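How to make a lyric breakdown page for a show soundtrack

Posted 2026-03-04

Quick one, I've had this half written in drafts for ages. A few people asked how I do the song pages for Drostach, the web cartoon. Steps below. Works for any show with vocal tracks, not just that one.

What you need

The song, obviously. Decent headphones. A text file. The episodes it plays in. An evening, maybe two if the singer mumbles.

Step 1. Listen with no lyrics open

Play it straight through, twice. Don't read along. Write down whatever lines stick, even if you've got them wrong. My first go at "Trisel" (season two closer) had a line about a paper crown and I built half a theory on it. It was "neighbour's town". Keep the wrong ones anyway, readers like them.

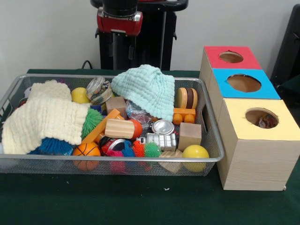

Step 2. Work out who is singing

In character terms, I mean, not the vocalist. Most cartoon songs are from one character's point of view and the official page hardly ever says which. Look for:

Who gets called "you"
Any job, weapon, colour or place that belongs to one person
Whether it swaps halfway (duets catch everyone out)

If you can't tell, say so on the page. Put both options up with the lines that back each one. Don't just pick your favourite character. I've done it, got 86 comments telling me off, and fair enough.

Step 3. Get the lyrics right

Booklet first if there is one. Then captions on the official upload. Fan transcriptions last, and check them line by line because they all copy each other. Slow the track to three quarter speed for the fast bits. Anything you still can't hear goes in square brackets with a question mark.

Don't paste the whole song on your page. Quote the lines you're talking about and link to the official source for the rest.
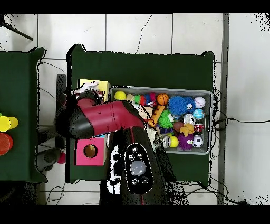 Step 4. Match it to the episodes

Open a new file, two columns. Left side the lyric, right side the scene it might point to, with a timestamp. Leave gaps, plenty of lines won't match anything. Composers often write from an early script so a lyric can mention something that got cut or moved to next season. "Bidard" has a whole verse about a bridge and there was no bridge till nine episodes later.

Watch the instrumental versions too. If the chorus melody turns up quietly under somebody's scene, thats stronger evidence than any lyric. Note the time and say what's playing it, piano or strings or whatever.

Step 5. Write it up

Order I use:

Title, season, where it plays
One short paragraph on what it's about, in plain words
Verse by verse, two or three sentences each
Music stuff (key changes, borrowed themes)
Spoilers, at the bottom, with a warning

Keep the opening paragraph spoiler free. Search previews grab it. Someone will lose a favourite character's death to your first sentence and they will write to you about it.

Length, I aim for 375 words before spoilers. The longest I ever did was 861 and you can see where people gave up.

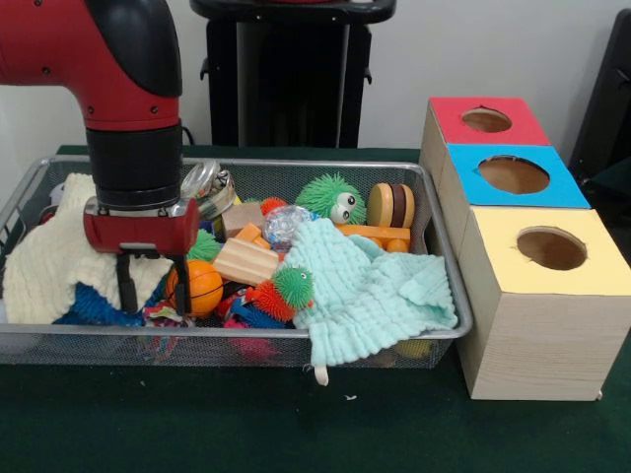 Step 6. Separate what you know from what you reckon

"The song plays over the siege" is a fact. "The song is about her brother" is a guess untill someone who made it says otherwise. I use "could be" and "I think" a lot. Looks wishy-washy, saves rewriting it all in April when the next season drops.

If the composer has answered a question about the track, link to where they said it. A screenshot of a deleted post doesn't count.

Step 7. Go back to it

Put a reminder in for after each finale. Reread, fix, add a dated note at the bottom saying what changed. Don't quietly delete your bad theories, strike them through.

Common problems

Two versions of the song: use the album cut, mention the episode edit.
Lyrics in a made up language: see if the fan wiki has a word list, otherwise describe the mood and move on.
Song never plays in the show: still worth a page, just skip step 4. "Ratanaporn" is album only and it's my most read one.

Blank template is on the downloads page, plain text, take it and change whatever. Comments are open if a step makes no sense.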